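4. Comparing two grippers in the simulated room

Now for the fun part! With Daver running and the arms homed, you can try your grippers against each other without risking a single real dish.

1. Open the Tedesco room and choose the head view.
2. Raise the left arm until the gripper fingers point up. Check that both fingers are in view.
3. Bring the right arm in low, to the near edge of the table.
4. Pick a target on the tabletop. The bowl is a great first one — its round rim is easy to find from above. 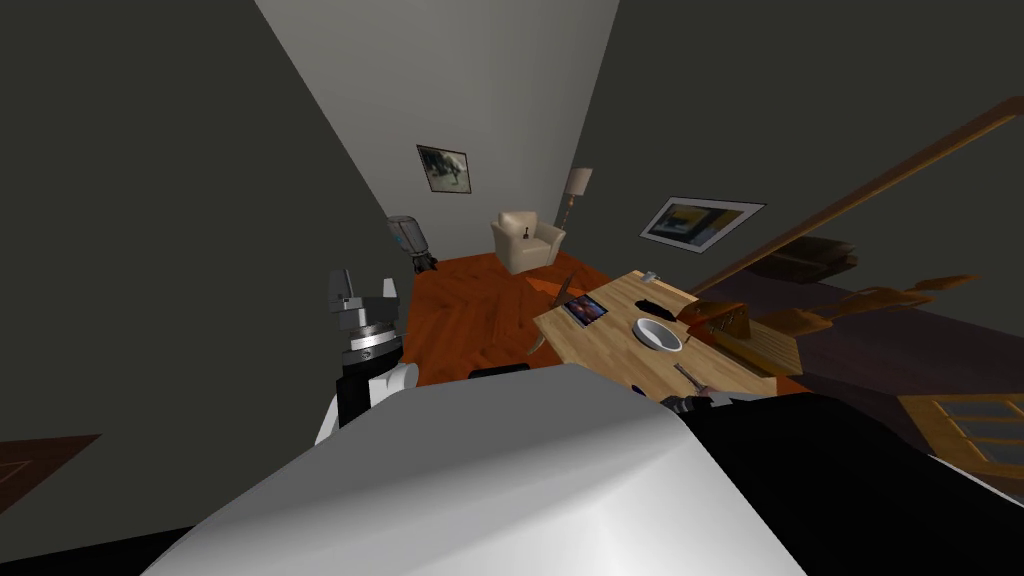

Page last changed: 17 June 2019

5. Run 12 grasps on the bowl, then 12 on the knife-like utensil near the front edge. Thin, flat things show up the differences between grippers beautifully.
6. Swap to the second gripper in the Oko menu and repeat with the same start pose.
7. Save both logs before you close the room.

Note: A tilted view is normal when the head is rolled. To level it, set the roll to zero and reload. Leave the tablet for later; its flat shape needs the slow approach in section 5.

Caution: Keep closing force at 13 or lower for the first run. Those settings carry over to the real arms, so reset them before you switch controllers.

Got a grasp that surprised you? Send the log to Concetta Zuccaro — she loves the odd ones.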